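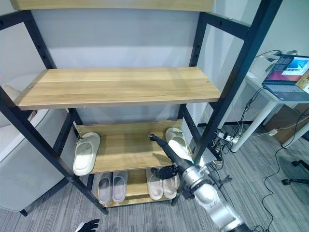 Bullbridge Junior Makers Club - Shelf Help page

WHY DO SHELVES HAVE ALL THOSE HOLES?

Quick one this week, kids. Shoe racks!

Look at the black metal posts. Rows and rows of little holes, all the way up. They're for adjusting. On shelving like this a shelf can go up or down, depends what you want to keep on it. Gumboots? Big gap. Slippers? Small gap will do. Slippers are pretty flat.

The posts are called uprights. Four of them, one for each corner. The bars going across are crossbars, and they join the uprights together at every shelf. Without crossbars a rack can lean over sideways. Bit like a cardboard box with both ends open, give it a push and it goes squish.

The shelves are wood. See the wavy lines? Thats grain. It comes from the way the tree grew, and no two planks have quite the same pattern. Run a finger along a plank at home (a smooth one please, no splinters).

Now the slippers. The kind with no back are called slides, your foot just slides in. Grey pair together on the bottom, off-white pair together too. Then go up one shelf... white ones, one at each end! And one's on its side. Not a pair yet, really. Needs tidying.

How to sort a shoe rack, the Erndale Street way:
Find the matching colour first.
Check left and right, then put them side by side.
Toes all the same way.
Heavy shoes down low, so the rack isn't top heavy.

TRY IT
Get 5 straws and some sticky tape. Make a square out of 4, then wobble it. Now tape the last one corner to corner (trim the others shorter first so it reaches). Wobble agian. Stiffer? That straw is a brace.

Drawings of your rack in the club box by 06/08/2023. Ages 5 to 9.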